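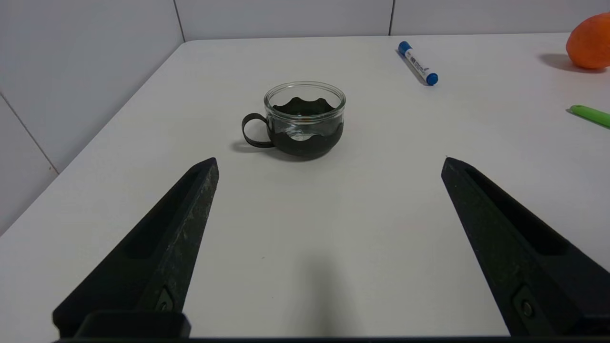

Seven months of working from the kitchen table and my filing system is now one glass cup in a black metal holder.

The holder has a wavy edge, like it's dressed for a wedding. The cup holds tea until 2, then whatever I can't find a drawer for.

Ramiro Goicoechea says a marker has no business near a drink. Ramiro keeps his pens in a shoe, so.

Current inventory of things I meant to put away: one marker, blue cap, and my entire attitude toward grout.

White table, white tiles – whoever picked these never ate toast.

Wiped it down twice. The specks have a lease.

Anyway, new rule: cups go back on the shelf by night. Starting tomorrow – I'm still using this one.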